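Oficina de marcenaria de Quiroga abre nova turma em fevereiro

Quarta-feira, 1 de fevereiro de 2023

Boa notícia para quem gosta de serrote, plaina e cheiro de madeira cortada: a oficina comunitária de Quiroga abriu inscrições para mais uma turma de iniciantes! São 19 vagas, duas a mais do que na edição passada, e as aulas vão durar nove semanas, sempre à noite.

O curso é dado por Noman Kiani, marceneiro há muitos anos e apaixonado por encaixes feitos à mão. A turma começa pelo banquinho de três pés (um clássico da casa) e segue até a mesa de tampo reto, o projeto final, com direito a lixar, encerar e levar para casa.

"Quem chega sem nunca ter segurado um formão sai daqui querendo refazer a sala inteira", conta Kiani, rindo.

A novidade deste ano é o módulo de acabamento com Irfan Sethi, que vai passar quatro noites só com óleos e ceras. Quem já viu um veio de madeira aparecer depois da primeira demão sabe como isso é bonito! 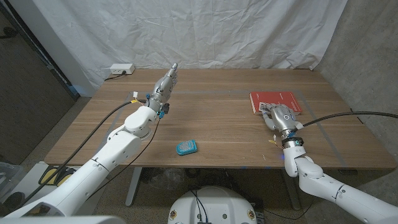
As inscrições são feitas na própria oficina, no fim da tarde, e as ferramentas estão incluídas. Basta levar avental e sapato fechado. Menores de 16 anos precisam vir acompanhados de um responsável.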